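Matthorpe Robotics Club: summer progress report
To: Kadri Hunt, Grarkinness Fund
From: Jamie Stockdale
Friday, August 24, 2018

Kadri, sorry this is short, I'm writing between sessions. Full accounts to follow with the October report.

Where we are

Arm is built and running. Second-hand, from Venckus, delivered a week late but all there. Ivars Mets got the wrist camera talking to the laptop in the first fortnight, which freed up time for the table task. Students voted for "clear the table" as the summer project: fruit into the basket, then plate, then tray. Harder than it sounds.

Leire Sepúlveda's group has the fruit stage. They drive the arm by hand, record the run, then train on the recordings. 600 recordings so far, target was 749 by the end of term so we're in decent shape. Lemon on the blue plate is the standard start now, with basket on the left. Before that everyone set up differently and the results were no use for comparing anything.

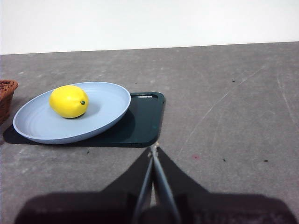

Problems

Dark green tray is hard for the software to pick out when the arm's own shadow falls near it. Gediminas Vasiliauskas has moved one lamp, wants a second. Lemon is fine, yellow shows up well. Plate is not fine, fingers slip on the rim, we've lost 3 plates (not the blue one). Switching to plastic for practise.

Laptop is slow. Training runs go overnight and twice it has gone to sleep halfway, setting now changed.

Money

Spent to plan apart from the lamp and finger pads. Would like to move £35 from travel to cover both. Could you confirm by email, the supplier wants paying up front.

Next

Finish fruit recordings. Start plate stage with the new pads. Visit to the Rivine workshop is booked for October, Leire is doing the consent forms. Two of the older students want to give the demo themselves there and I've said yes.

Attendence sheets are with the office, will scan them next week.

Jamie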